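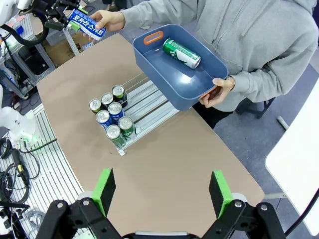

How do you refill a can rack without mixing the flavors?
Posted in: Kitchen and Break Room

Hello everyone. I take care of the drinks in our office in Stimalby. We buy cans in mixed cases and I carry them to the table in a blue plastic bin, then put them in a wire rack with three lanes. The rack came from Culano and it is a simple one, without any spring or pusher. The cans stand upright and you take the front one.

My trouble is the order. We have Pepsi, Pocari Sweat and a green soda, and I want one lane for each. When I fill the rack in a hurry, I put the new cans in front of the old ones, so the old ones stay in the back for weeks. In November I found a can at the back which was already past its date. Also, when I tilt the bin to reach the last can, it rolls to the far end and makes a loud noise, and once it got a dent.

So I have two things to ask. Is there a good habit for filling from the back when the rack stands on a table and people are using it? And what do you put inside the bin so the cans do not roll? I would like to keep the same bin, it has handles and I am used to it.

Thank you in advance, and sorry if this was asked before. I searched, but I found only threads about big vending machines.

stimalby_drinks

lane_by_lane
3,851 posts

Take everything out of the lane first. I know it sounds slow, but with three or four cans in a lane it is a very short job. Stand the old cans on the table, put the new cans at the back, then return the old ones to the front. If you try to push new cans in from behind while the old ones stay, you will knock one over, and then the whole lane moves.

The better way is to pull the rack toward the middle of the table and fill it from behind. Then the back of each lane is the side close to you, and the people who want a drink take it from the other side. You don't need to lift the front cans at all.

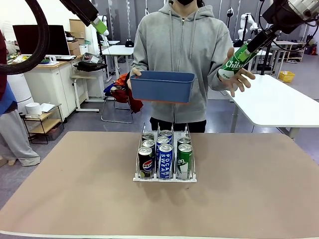
Do one flavor completely before you start the next. Take all the cans of one color from the bin, fill that lane, and only then touch another color. If a lane is short by one can, leave the gap at the back and don't fill it with a different drink. I did this once "just for today" and after one week all my lanes were mixed.

For the date, I write the month on the lid of the back can with a marker — only the back one. When this can arrives at the front, I know the lane has turned over.

tallboy966

just put a towel in the bin

pantry_umard

The towel works, but it gets dirty from the cans and you must wash it. I use a rubber drawer liner, the kind with small holes. Mine is from Jacquet and I cut it with kitchen scissors. Cut it a little smaller than the floor of the bin, or the corners will curl up. The cans can still fall on their side, but they don't roll so fast.

About the tilting: put the bin down on a chair next to the table when it is almost empty. Then you have two hands free and no need to tilt it. If two people do it together it is easier again, one holds the bin and the other one places the cans. Pass them one by one and keep your hand under the can until the other person has really taken it.

I don't fully agree with the first answer about the marker. We had some 110 cans in our store room and people complained about ink near the place where they drink. A small paper sticker on the side is cleaner. But for a small rack, maybe it is not important.

stimalby_drinks

Thank you, all of you. I turned the rack and filled it from behind this morning, and it was much quicker. I will buy the liner also. For the stickers I have to ask my colleagues what they prefer — they have strong opinions on this type of thing.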